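What Is Inside a Desktop Computer?

A desktop computer looks like a plain box from the outside. The screen, keyboard and mouse plug into it, and the box does the work. The big box is often called a tower, because it usually stands upright next to a desk or under it.

When people want to fix a tower or change a part, they lay it on its side and take off the side panel. Then everything is easy to reach. You should only do this with a grown-up, and only when the computer is turned off and unplugged from the wall.

The motherboard

The largest flat part inside is the motherboard. It is often green. Thin metal lines run across it and carry signals from one part to another, a bit like streets carrying cars around a town. Nearly every other part plugs into the motherboard in some way.

The processor and its socket

The processor, or CPU, is the part that follows instructions. When you click on a game, the processor reads what the game needs done and does it, one tiny step after another. It does this very fast. Speeds are measured in gigahertz, and one gigahertz is the same as 1000 megahertz.

The processor sits in a socket. Many sockets have a metal frame and a small lever that hold the processor flat and tight. If the processor is taken out, you can see the empty socket waiting for another one.

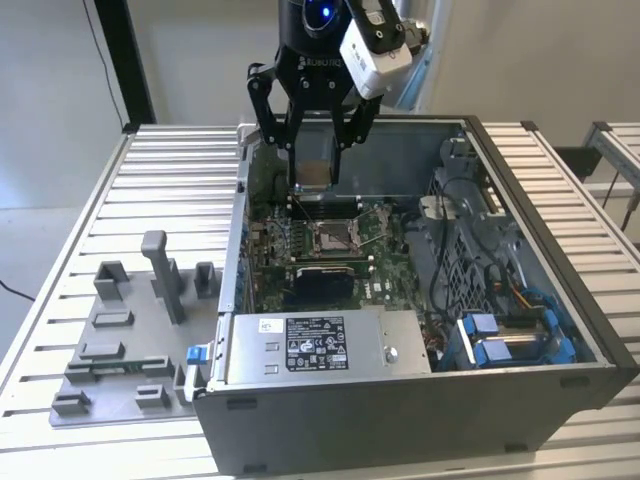 Processors get hot when they work. A part called a heatsink sits on top of the processor to help with that. It is made of metal, and it often has many thin fins. Heat moves from the processor into the metal, then from the fins into the air. A fan blows the warm air away.

Between the processor and the heatsink goes a thin layer of gray or white paste. It fills tiny gaps that are too small to see, so the heat can cross over more easily.

The memory

Memory is where the computer keeps the things it is using right now. If you are writing a story, the words are in memory while you type. When the power goes off, ordinary memory forgets everything, so you have to save your work somewhere else.

Memory comes on long, narrow cards that push into slots on the motherboard. The slots are close to the processor so that signals don't have far to travel.

The drive

The drive is where saved things are kept. Your stories, pictures and games stay there even when the computer is off. Some drives have spinning disks inside and some have no moving parts at all. In many towers the drives sit in a metal or plastic holder called a cage.

The power supply

The power supply is a metal box with a cord that goes to the wall. It changes the electricity from the wall into the kind that computer parts can use. Bundles of wires come out of it and run to the other parts. It usually has a label with a lot of small print about safety and how much power it can give. 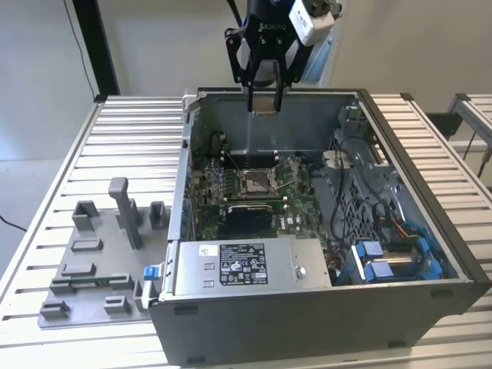
Never open the power supply itself. It can hold electricity even after it has been unplugged, and that can hurt you badly.

The graphics card

The graphics card works out what should be on the screen. It plugs into a long slot on the motherboard, and the screen's cable plugs into the back of it. Some computers have no graphics card and let the processor do this job.

Words to know

Fan – a part that moves air to keep things cool.
Heatsink – a piece of metal that carries heat away.
Slot – a long, thin place where a card plugs in.
Socket – the place where the processor sits.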